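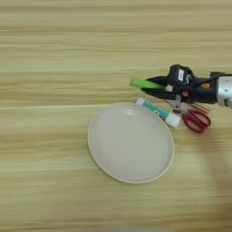

Why do craft supplies end up living on the table people eat at? Mostly it comes down to distance: if the drawer is in another room, the glue stays out until dinner.

I went into our Nilside home survey expecting to write about drawers, and I came out writing about tables (sorry, drawers!). We had 2,107 diary entries to read, and 1,707 of them mentioned a table that did at least two jobs in a day. I loved those entries. People would grumble about moving the scissors to make room for lunch, then move them right back afterward.

Figure 1. A plate, a glue stick and red-handled scissors sharing one wooden tabletop.

What I kept noticing was how small the stuff is. A glue stick takes up next to no room, so it never feels worth a trip to the drawer, and it just drifts over toward the plates. In January we gave 9 homes a lidded tray, the Kovia, and asked them to keep it within arm's reach of a chair. In 3 of those homes the tray filled up with mail inside a week, and the scissors went back on the table. I'll get to the mail problem in the next section.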